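Folding soft trousers flat on a bed - waist first or hems first?

nga_b
I fold on the mattress these days and the drawer stacks still slump. Current method for soft trousers: legs pointing away from me, side by side, waistband nearest. Then one leg over the other, then thirds. The waistband end always ends up thicker than the rest. Where does the fault start?

ridwanL
Before the first fold. Pull the fabric taut lengthwise, lay it down, then straighten the waistband until it is a single edge. If the seat is bunched, every later fold copies the bunch.

nga_b
Tension and layout, fitted sheet underneath in the second and fourth:
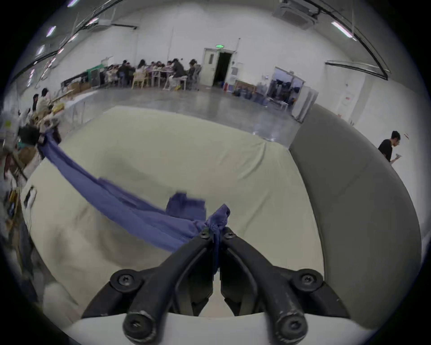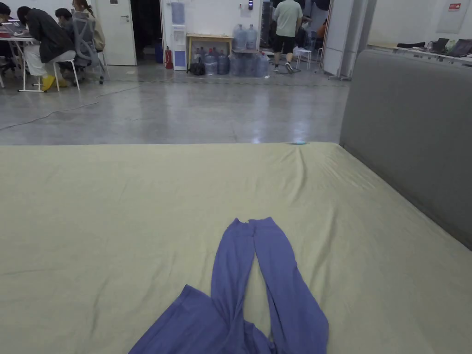
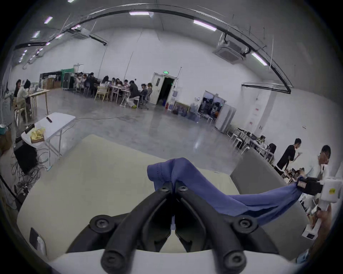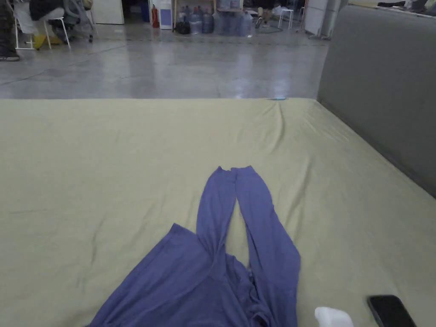 Blue trousers in the second and fourth, legs up the bed, waist end still gathered.

Vasanthi Sarkar
I disagree with ridwanL on the order. Hems first - match them, hold them, and let the slack travel down to the waist. Then flatten the seat with the side of your hand. Starting at the waist just moves the extra fabric into the knees.

ridwanL
On woven cotton, yes. Knits stretch when you hold the hems, and one leg comes out longer.

kamarul_k
A mattress gives under your hand. I changed to a hard table in August and the stacks stopped leaning after 5 or so trousers.

nga_b
No table that long at home. Will try hems first on the woven pairs and waist first on the knits.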